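Hudside Missing Persons Notices

Data card, second release

Summary

This dataset holds 1186 short notices about missing adults, collected from the public pages of local newspapers and police offices and coded by hand. Each record links the first notice to any later notice about the same person, so that a reader can follow how a case was reported from the first appeal to the last update. It was put together by Bayu Purba and Juwita Raju, with coding by Rafsan Sikder and Sekar Setiawan.

The first release covered only newspaper items. This one adds police notices and corrects the date fields, which in the first release mixed up the day a person was last seen with the day the report was filed. 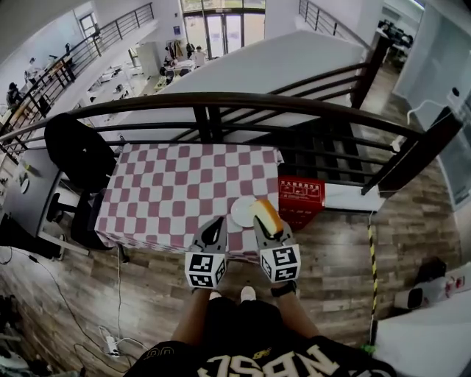

What a record contains

Every record is one row in notices.csv. The main fields are:

case_id: shared by all notices about one person
notice_type: appeal, update, found safe, found deceased, withdrawn
last_seen: date the person was last seen, if stated
reported: date the report was made to police, if stated
published: date the notice appeared
place_type: home, hotel, hospital, workplace, outdoors, other, not stated
source_type: newspaper or police office
age_band: ten-year bands, never an exact age

There are 19 fields in all. The full list, with allowed values, is in fields.txt. Empty cells mean the notice did not give the information. We did not fill gaps from other sources, even when the answer was easy to find.

Names, street addresses and phone numbers were removed before coding. The text of the notices is not included. If you need it for research, write to Juwita Raju and say what you plan to do with it.

How the notices were coded

Two people coded each notice separately using the Padell form, a one-page sheet included in the docs folder. Where they disagreed, Gilang Pangaribuan read the notice and made the final call. The hardest field was place_type — a motel room rented by the month could be a home or a hotel, and we went with hotel unless the notice called it a residence.

Cases were linked by hand. The Alten script suggests possible matches by place and date, but no link was accepted until a coder had read both notices.
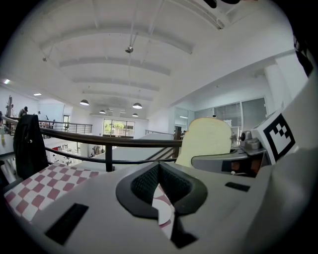
Known problems

In 47 records the reported date comes before the last_seen date. Most of these look like typing errors in the original notice. We left them as published and set date_flag to 1.

Good news is underreported. A person who comes home safe often gets no second notice, so a case with only an appeal should not be read as unsolved. Please do not use this file to estimate how many people are found.

Police offices also differ in how long they keep notices online. The Latuheru pages drop theirs quickly, and we have only 11 from that office.

Changes in this release

Police notices added
last_seen and reported split into separate fields
withdrawn added to notice_type
Duplicate newspaper items merged under one case_id
Spelling of place names made consistent
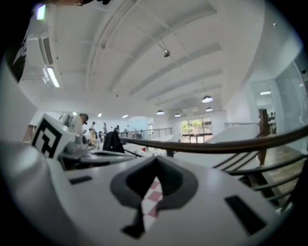
Use and removal requests

The coded file may be used for research and teaching with credit to the Hudside project. Do not try to identify the people in it or contact their families.

Anyone who believes a record concerns them or a relative can ask for it to be taken out. No reason is needed. Removals are made in the next release, planned for August, and the case_id is not used again.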